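Fire lookout and smoke reporting on the Brernwood side — speaker notes

Evening session, village hall, 7 pm start. Keep it moving.

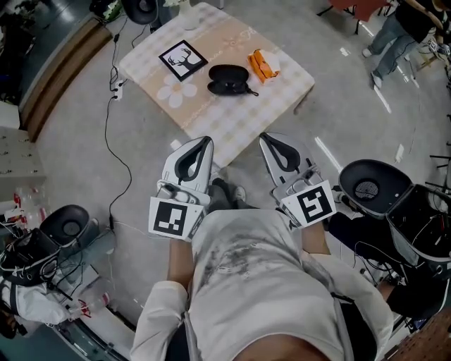
Who's in the room? Quick show of hands — farmers, dog walkers, anyone who lives up against the trees. Then straight in.

OPENING

Not going to do the big history. Everyone here remembers the heath going up. What I want to talk about is the first hour, before the helicopter, before the crews have got hoses out. Who sees it, who rings, what they say on the phone.

Brernwood is 600 hectares. Mostly pine on the north side, birch and heather on the south, a lot of bracken in between. Two proper vehicle gates. The rest is footpaths and the old railway bed, and the railway bed is too narrow for an engine past the second bridge. Say that twice, people never believe it.

SEEING SMOKE

Smoke from heather — pale, low, spreads sideways in the wind. Smoke from pine with the crowns going — dark, leans over, rises fast. You don't need to be an expert. Colour, which way it's leaning, is it getting bigger. Enough.

Dust off the quarry road looks like smoke in a dry spell. So does harvest. If in doubt ring anyway. Control would sooner turn a crew round at the gate than send it late.

Morning mist over Wistham reservoir — we got called to this more than once. Fine. No one got told off.

(Pause here, somebody always has a mist story. Let them tell it, then move on.)

MAKING THE CALL

Give them in this order:

Where you are standing. Not where the fire is, where YOU are. They can work the rest out.
Which way you're looking. "Towards the mast" is good. "Sort of left" isn't.
What's near it. Houses, stock, the caravan site, power lines.
How to get in. Which gate, is it locked, is there a car parked across it.

Then stay on the line till they let you go. Then move away, upwind if you can, and onto something already bare — road, ploughed field, the car park. Not up the hill. Fire goes uphill quicker than you do.

Phone signal is bad in the dip below Zininen farm. Walk back to the cattle grid, you'll get it there.

THE GATES

North gate — combination lock, the crews have it. Please please don't park there, even for five mintues. The engine needs the full width to swing in.

South gate — the surface is soft after rain and fine in a dry year, which is when we need it. The turning area is signed now. It was full of logs last October, that's been sorted with the contractor.

WATER

People ask about this most. Four places we can draw from:

Wistham reservoir, east bank. Best one. Hard standing.
The Rebelo tank, by the sheep pens. Fills slowly, so once it's gone it's gone.
Pond at the bottom of the railway bed. Silty. Portable pump only.
Hydrant on the lane. Low pressure when everybody's watering the garden.

The helicopter dips from the reservoir too. If you see it coming in, get off the bank. Dogs on leads. No kites and no drones at all — one drone in the air and the pilot has to pull off, and that's the water stopped.

WHAT THE AIRCRAFT CAN AND CAN'T DO

Short section. It's not going to put the fire out on its own. It knocks the heat down so people on the ground can get in and do the edge. It won't fly in thick smoke or in the dark. It takes 28 minutes to get to us from its base, if it's free. So that's 28 minutes of us, the first engine, and whoever made the phone call.

The heat camera is handy afterwards, for hot spots in the peat. Peat can sit there smouldering for days and then pop up somewhere else. If you see a thin bit of smoke from the ground a week later, ring that in as well.

AROUND YOUR OWN HOUSE

Don't let this turn into a lecture.

Gutters clear of needles.
Log pile away from the wall.
Long grass cut back, before it's dry. Strimming in a heatwave starts fires, metal blade on a stone is all it takes.
House name where a driver can read it. Half the lane hasn't got one.

Barbecues — disposable ones banned on the whole site now, car park included. Signs are up. Somebody has alredy nicked one.

QUESTIONS I'LL GET

Controlled burning? Only in the season, only with a plan. Not tonight's subject, catch me after.

Will they shut the paths? On the very high days, yes, possibly at short notice. Notice goes on both gates.

Insurance — don't know, ask your insurer. Don't guess!!

FINISH

Map sheets on the table by the door — gates and water points marked, grid refs on the back. Take one for next door too. Tea's on. Hall needs to be locked by 9, chairs back against the wall please.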